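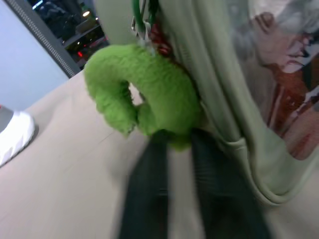

We use cookies to remember your reading preferences. Accept all | Manage settings

Workroom Notes, April
Printed fabric bags and plush charms: cleaning, clips and storage

Reading time: 7 minutes

The Skiltstead workroom took in more printed bags over the winter than plain ones, and most arrived with something hanging from them. Plush charms on a short lanyard and metal clip are now the commonest attachment by a long way. They bring their own set of faults, and the questions at the counter have been the same ones week after week, so Jovita Cisneros and Osian Rowlands have written up what the bench does with them. Leather and waxed cotton were covered last time and are left out.

Before any cleaning

Empty the bag completely and turn the pockets out. Take off every charm, badge, ribbon and luggage tag. Charms are cleaned separately and go back on last, when both bag and charm are fully dry.

Check the care label, if there is one. Many printed bags sold through fan shops and at events have no label at all. In that case we treat the fabric as a synthetic with a heat-applied print until a test says otherwise, and keep it away from the iron and the tumble dryer.

Look at the print in daylight from the side. A print that sits on top of the cloth shows a slight edge and catches the light differently from the ground. A print that has gone into the fibre has no edge and creases with the cloth. Faded or see-through artwork is often designed that way, particularly with portraits and character figures on a pale ground, and it should not be recorded as wear unless there is an unfaded area to compare it with. The cloth under a pocket flap is a good place to look. Three bags were booked in this winter as "print fading" when the artwork matched the maker's own pattern exactly.

Testing the colour

Use a white cotton cloth, damp, pressed for a count of ten on the inside of a hem. Repeat on the print itself at a corner. Reds and rusts are the colours we test twice. A deep red over a pale ground will show any bleeding at once, and once the red has moved into the ground cloth it is very difficult to get back out. If the white cloth picks up any colour, stop there and spot clean with plain water only.

Washing the body of the bag

Our standard bath is 5 litres of cool water with a capful of Ultudus liquid, mixed before the bag goes in. Berenice Serrano ran the same bath at half strength on twelve pale bags in February and saw no difference on light soiling, so half strength is now the default for anything pale: sage, cream, sky, the lighter greys. Full strength is kept for base panels and the undersides of straps.

1. Wet the whole bag. A half-wetted panel dries with a tide line.
2. Press the water through with flat hands. Do not rub the print or twist the cloth.
3. Work the hems and the bottom corners with a soft brush, always along the seam.
4. Rinse until the water stays clear, then once more.
5. Roll in a dry towel, press, unroll.
6. Dry over a rail, opened out, print facing away from the window.

The bottom corners need more time than the rest. Where a curved seam meets a folded hem there can be several layers on top of each other, and grit settles inside the fold. Open the fold with a thumb while rinsing. If it still feels gritty when dry, brush it out dry and leave it; a second wash usually makes little difference.

Smooth, slightly glossy cloth creases in soft diagonal folds when it has been carried half full, and these mostly drop out on the rail. For what remains, put a damp cloth over the inside face and go over it with a barely warm iron. The print side is never ironed. We have had two bags from the Wurton road this year with the sole plate of an iron clearly outlined across the artwork, and there was nothing to be done for either.

Plush charms

Shaggy pile is the difficult one. Short pile can be sponged and brushed and will look much as it did. Long pile mats at the points where it rubs, and on a hanging charm that means the side facing the bag and any tip or tail that hangs lowest. Bright colours, lime and acid yellow above all, show grey at the ends of the fibres well before the base is dirty. Check the colour at the root by parting the pile with a comb. If the root is bright, the charm needs a surface clean only.

For a surface clean:

– comb dry first, with a wide metal pet comb, from the tips back towards the root
– wipe with a cloth wrung out in the half-strength bath
– wipe again with clean water
– comb while damp, following the curve of the charm
– dry on a mesh tray, turning once

Bent shapes such as rings, loops and curled tails hold their form in one of three ways: stuffing alone, a stitched join, or a wire core. Squeeze gently along the length to find out. A wire core must not be soaked, and should be bent as little as possible. Stitched joins are usually at the inside of the curve, and a gap that has widened over time often means that one or two stitches have gone. Close it with a ladder stitch in matching thread, buried in the pile. Where there was always a gap, leave it alone. Osian now writes "open" or "closed" on the ticket for every looped charm, after one ring was sewn shut in January and had to be unpicked.

A full wash is for charms that smell, or that have been dropped in something. Use a small bowl and a mesh bag, cool water, and no wringing. Allow two days to dry. A dense core can feel dry at the surface on the first evening and be quite wet inside.

Lanyards, clips and fittings

Most of the charms that customers lose are lost at the fitting. The lanyard itself seldom fails. The points to look at, in order, are the jump ring, the spring gate of the clip, the crimp or ferrule that joins the cord to the metal, and the stitched tab on the charm.

Jump rings: if any gap can be felt with a fingernail, close it with two pairs of pliers, moving the ends sideways past each other and back. Pulling them apart weakens the ring. Replace any ring that has lost its round shape. We fit split rings as a matter of course on charms heavier than a door key.

Gates: open and let go ten times. A gate that stays open once in ten is replaced. A drop of light oil will free a stiff one, but it must be wiped off thoroughly, as oil travels along a fabric cord and ends up in the plush.

Crimps: pull steadily by hand. Any movement of the cord inside the metal means a new crimp. Cut the cord back to a sound part before fitting it, which shortens the lanyard by a few millimetres.

Tabs: resew with a doubled thread, four passes each way. Glue is not used here.

Teodoro Varela at Kioko, who supplies our clips, tells us the narrow plated type will go out of stock before the summer. The replacement is a little wider across the eye and will not pass through the smallest loops. Customers with a narrow strap loop should ask for a short cord extension at the same time. We have 200 of the narrow ones left in the drawer and will use them for repairs only.

Several charms on one clip

Two or more charms on a single clip rub against each other and against the bag. Hard glossy pieces do the most damage to plush and to printed cloth alike, and a charm still in its wrapper will scratch a print with the corner of the wrapper. Put hard items on a separate clip, on the side away from the artwork. Red and other strong dark colours should not be left pressed against pale fabric in warm or damp conditions. Azucena Bañuelos kept swatches of pale nylon under dyed charms in the airing cupboard for a fortnight, and four out of nine took a mark. None of the four washed out.

Straps

Ribbed webbing holds dust in the ribs. Brush across the ribs first, then along them, and wash only after that. Dark webbing should be tested for colour in the same way as a print, with particular attention to the end that is sewn into the body of the bag. If webbing and body behave differently in the test, wash the body by hand with the straps held clear of the water, and sponge the straps afterwards.

Check the stitched box at each anchor. Broken threads on the outer line can be resewn by hand. Broken threads on the cross need the machine, and the bag should not be carried loaded in the meantime.

Storage

Store flat or lightly stuffed with plain white tissue. No newspaper. Fold away from the print where the shape of the bag allows it, and if a fold has to cross the print, pad it. Remove the charms and keep them in a cotton pouch, with the clips closed. Plush stored under a weight will need combing with steam when it comes out, and the pile does not always come back.

Bench times and tickets

Charm repairs are done on Tuesday and are normally ready the same week. Bag washing takes longer, as drying space is the limit. Please write your name on the paper ticket, not on the bag, and note any existing marks on the back. Repairs to clips and rings can be done while you wait if the bench is free. Full charm washes are handed back on the third day at the earliest.

Ticket 1294, a pair of detached charm tabs left without a bag, is still on the shelf by the door.

Next issue: zips with fabric pulls, and replacing a slider without taking out the whole tape.

Contact the workroom | Unsubscribe | © Skiltstead Workroom | Back to top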